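Home Topics Family Notices Ask Log in

How to shorten an obituary for the newspaper when the family wants everything in it?
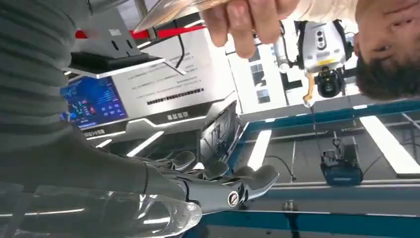 Clear plastic bottle in a dark gray robot hand, with a person's fingers on a thin sheet

Arlo Szabo

Good evening to all. My aunt died in October and I was asked by the family to write her obituary, as I am the one who writes letters for everybody. She was a nurse for all her working life, first in Stodov, where we come from, and later at the hospital in Grultel. My text has 2,868 characters with spaces. The newspaper in Grultel takes 400 characters for the basic price, and after this you pay for each extra line. The Pettigrew funeral home calculated that my full text would cost much more than we planned.

My cousins do not want to remove anything. One wants all the nursing courses with the years, another wants every grandchild by name, and my uncle wants the name of the church choir. I have three questions. What must stay in a short notice? Is it rude to write "and many nieces and nephews" without the names? And can I write that she "passed away," or should I write "died"? In my first language we have a softer word which I cannot translate.

Thank you for your patience with my English.

marsh_lantern

I am sorry for your loss. I placed notices for both of my parents, so I can tell you how we did it.

We made two texts. The short one went in the newspaper and had only the full name (with maiden name in parentheses), age, town, date of death, her husband and children by name, and the time and place of the service. The last line told people where to read the full obituary. The long one went on the website of the funeral home, which in our case did not charge by length. Please ask Pettigrew if they do the same before you promise it to your cousins.

For the nursing, one sentence is enough in the short text: "She worked as a nurse in Stodov and Grultel until her retirement." The courses and years can go in the long one, and the choir too.

It is not rude to leave out the names of nieces and nephews. The problem begins if you name some of them and not the others. Either all or none.

Both "died" and "passed away" are correct. I used "died" for my father and "passed away" for my mother, as she would have preferred it. You can also keep the word from your own language in the long text, with a small explanation after it.

One more thing, ask to see the proof before it is printed. Our paper wrote the wrong time for the visitation and we had to call people.

tolliver_b

Just pay for the lines. You only do this once. My brother's notice was $136 and I never thought about the money again.

Quillfeather

Check also the photo price. At our newspaper the photo was $106 and the text was less than this. We left out the photo and used the space for the grandchildren.

If the cousins still argue, send them all the same short version and give them one evening to answer. Ask only for corrections of facts. I did it with my mother's family, and the only message I received was about the spelling of a street.

Comments

Medudance: The "all or none" rule for names should be printed on the wall of every funeral home.

Arlo Szabo: Thank you, marsh_lantern. I called Pettigrew and the long text can go on their page with no extra cost. My short text is now 391 characters. My uncle asks if the choir can go back in.

marsh_lantern: "She sang in her church choir." This is 29 characters with the period, so you would have to take out something small.

hollis77: does anyone know if the paper counts the headline too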